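Folding season at Gristhorpe House

The linen round came early in July this year, and room 24 went first. Bedding off, butterfly cover on, knits sorted on top of it, where there is at least space to swing a sleeve. 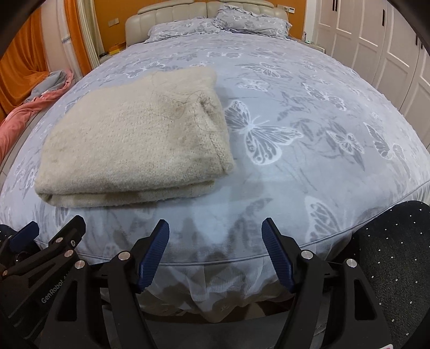 Cream knits are a triumph of optimism. They pill, they collect hair, and they show every smudge to visitors before you can. Please go over yours with the lint roller before it goes on the shelf; we bought 3 rollers and would like to see one again.

Folding is hem first, laid flat, sleeves later. Stuffing is a separate technique and is already well understood on the second floor.

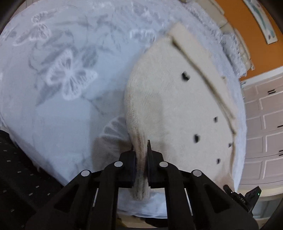 Gristhorpe House Linen & Laundry Team

Shelf space is 40 folded items per landing. Last July the top landing managed rather more, and the door has not closed properly again.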